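Workshop members plan two-arm robot table in simulation first

Members of the Grormont shared workshop are building a two-arm robot table, and have spent most of February working on it in simulation before cutting any metal.

The project, called Brikano, is meant to give members a bench where two small arms can pass parts to each other. The group has 9 members and meets in the back half of the building on Erum Street. So far it has spent $164, mostly on fasteners and a used power supply.

The virtual version has a raised platform, a dark frame with square poles and a pair of arms. The group is using it to check reach and to settle where the frame should stand before the real one is welded. 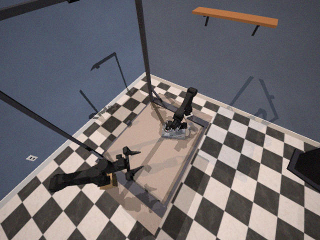 The simulated Brikano table, with a small tan block under the wrist of the arm at left.

Current tests use a single block. One arm is supposed to pick it up and carry it to a spot the other can reach. According to the project's log, the group has run the task 153 times, changing the base positions between batches.

Frame stock has been ordered from Tomić, a metal supplier across town, and is due in March. The arms will be built from printed parts and hobby servos.

The workshop will hold an open evening for the project once the frame is up. There is room for 30 visitors, and sign-up will be at the front desk. The simulation files are already on the workshop's shared drive for members who want to try their own layouts.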